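Eltholm Board Finish Records: README

October 27, 2020
By the Eltholm data desk

This site uses cookies to remember your table settings. Accept / Manage

Eltholm is a table of finish records for solid wood boards used indoors: chopping boards, bench tops, shelves and trays. It covers which oil or wax was applied, how many coats, how long each coat was left, and how the surface was graded afterwards. It replaces the older Irby sheets, which are no longer updated.

Contents

- boards.csv: one row per board
- coats.csv: one row per coat, joined to boards.csv on board_id
- grades.csv: one row per grading, joined on board_id
- notes.txt: free text from the workshop, lightly edited

The release holds more than 500 boards. Rows carried over from the Irby sheets have the value "irby" in the source column. All others have "hunden" or "wanyama", after the workshop where the finishing was done.

Main fields in boards.csv

board_id: text, never reused.
species: common name in lower case (maple, beech, oak, ash, sycamore). Mixed boards are entered as "mixed" and explained in notes.txt.
build: "single" for one piece, "strip" for boards glued up from strips, "unknown" otherwise.
edge: "square", "eased" or "round".
thickness_mm: measured at the middle of the long edge. Blank if not measured.

Colour is recorded before the first coat and again at each grading. For strip boards the person grading enters the lightest and the darkest strip in colour_min and colour_max. An average is not given. Pale woods vary a good deal from strip to strip, and early Irby rows with a single colour value should not be compared with later ones.
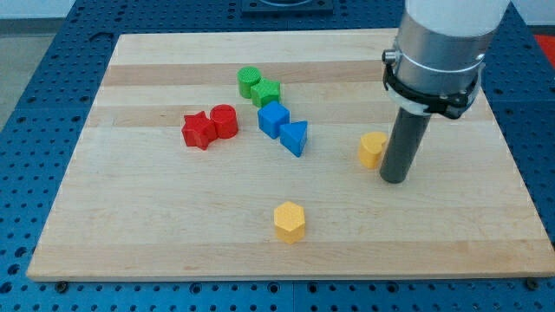 Maple strip board with a darker tan stripe across its upper part.

Grading

Each surface is graded on a scale of 3 levels: "even", "patchy" and "failed". The grade refers to the top face only. Raised grain is entered separately in grain_raised (y/n), as it can occur on a face that is otherwise even. Boards are graded under the same lamp at both workshops. The lamp at Wanyama was changed in August, and gradings made after the change have lamp = 2.

Known problems

- 11 boards have coats listed out of order. Sort on coat_no, not on row position.
- Dates in the Irby rows are given to the month only.
- Drying times at Hunden were written in hours and at Wanyama in days. Both have been converted to hours, so Wanyama values are always multiples of 24.
- "Danish oil" is a trade term with no fixed recipe. The product column gives the name on the tin where it was written down.

Not covered

Outdoor furniture, floors, painted or stained boards, and any board with a factory finish. The grades say nothing about whether a finish is safe for contact with food.

Versions

Version 2 splits coats.csv from boards.csv and adds the build column. Scripts written for version 1 will need the join described above. Corrections should quote the board_id and the file name.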